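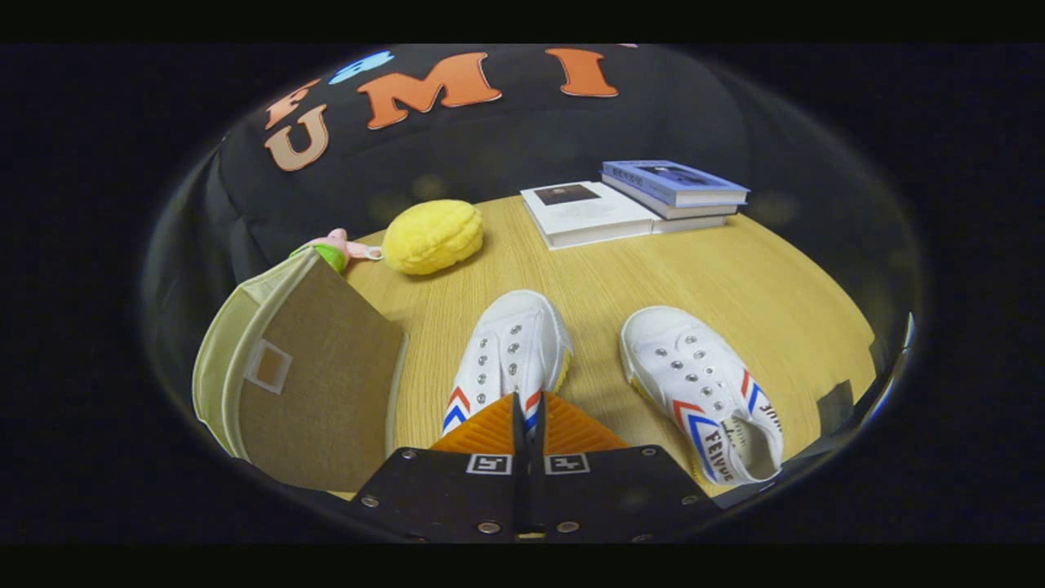

Cindine: what health charities say about pay, and what they pay

Data card and notes for users

Read this before you open the spreadsheet. Most of the mistakes made with the first release came from people who went straight to the column marked "highest salary band" and wrote a headline from it.

What is in it

Cindine covers 153 health and medical research charities. Each has one row for every set of published accounts we could get hold of and read. A row holds income, spending on what the charity calls its charitable activities, spending on raising money, staff numbers, the top pay band, the pay policy as worded in the trustees' report, and any public statement by a senior member of staff on pay, low wages, outsourcing or volunteering.

The last two are the reason the thing exists. There are plenty of lists of who earns what. We wanted the words and the figures side by side, so that when a chief executive signs an open letter on fair wages, a reader can see what the cleaners' contract says in the same year's report. Often it says nothing, and the field is left blank. A blank means we found nothing. It doesn't mean there is nothing.

Files

charities: one row per charity, with the name, registered number and the sort of work it says it does.

accounts: one row per charity per year.

statements: one row per public statement, with the wording, where it appeared and who was credited with it.

policies: the text of pay policies, copied out in full, including the bits that say very little.

changes: every correction, oldest first.

The files are plain comma-separated text. Pay is in pounds. Where a charity reports in another currency we kept its figure and left the pounds column empty, as we didn't trust ourselves to pick a fair rate.

Where it came from

Annual reports, trustees' minutes where a charity publishes them, press releases, and speeches with a published transcript. Newspaper quotations are in only where the charity has repeated them itself. Afiq Tjoa did most of the reading for accounts. Aminu Abubakar did statements and policies. Each then checked a share of the other's work and we argued over the rest.

Rows taken from Barta, the older list that a lot of campaigners still pass round, are marked "barta" in the source column. I would treat these with care. Barta rounds everything to the nearest 1,000 without saying so, and it has at least 4 charities whose pay figures belong to a trading arm and not the charity. We fixed the ones we could trace. I doubt we traced them all.

How the columns were filled

Top pay band is the highest band with anyone in it, in the charity's own bands. It may or may not include pension. Some reports make this clear in a note, some make it clear if you read two notes together, and a few seem to have been written so that you can't tell. The column "pension_in" says yes, no or unclear. Please don't quietly drop the unclear ones. They are a finding in themselves.

"Charitable spending" is the charity's own claim. Shops, "awareness" and letters to donors that happen to carry a health message can all be put under this heading, and are. We haven't tried to correct it. If you see a table ranking charities by the share of each pound that "reaches the cause", and it was made from this column, it was made by somebody who skipped this paragraph.

Statements are tagged on a scale of 3 levels: a general remark, a stated principle, and a promise. The tags are a judgement. Both readers had to agree before a statement was tagged as a promise, and where they didn't it went down a level. "We believe in paying our people fairly" is a general remark, however large the type it was printed in.

There is no column for hypocrisy. We have been asked for one more than once. Whether a gap between a speech and a payslip amounts to that is for the reader, and a number out of ten would only make an opinion look like a measurement.

Known problems

Small charities are thin on the ground here. They file shorter accounts and their heads make fewer speeches, so the set leans towards the big names. Any claim that "large charities say one thing and do another more often" may just show that large charities say more.

Interim chief executives paid through an agency don't show up in the pay bands at all. One charity in the set appears to have had nobody on a senior salary for a whole year. It had a chief executive throughout.

Mergers are a mess. We keep the old charity's rows under its old number and start again with the new one.

Doda, the script that pulls tables out of scanned reports, reads a 3 as an 8 when the scan is poor. All the pay figures were checked against the page by eye. Staff numbers were checked only where they jumped from one year to the next.

Uses we would rather not see

Chasing named junior staff. Their names have been taken out of the statements, so please don't go and put them back.

Proof that pay in the sector is too high. The data can't tell you that, and it can't tell you pay is reasonable either. Sector bodies have tried it on with the second just as often as bloggers have with the first.

The Skatier dashboard uses our files but isn't ours. Its "integrity score" has no basis that we have been able to find, and our two emails asking how it is worked out have had no reply.

Corrections

Send the charity's name, the year and the page of the report. Charities are welcome to write in as well. Several have, mostly to say that a figure lacks context. If the context is in print we will add the reference. If it is only in the email, we won't.

Corrections are put in on a Friday. The next full update is planned for January, scans permitting.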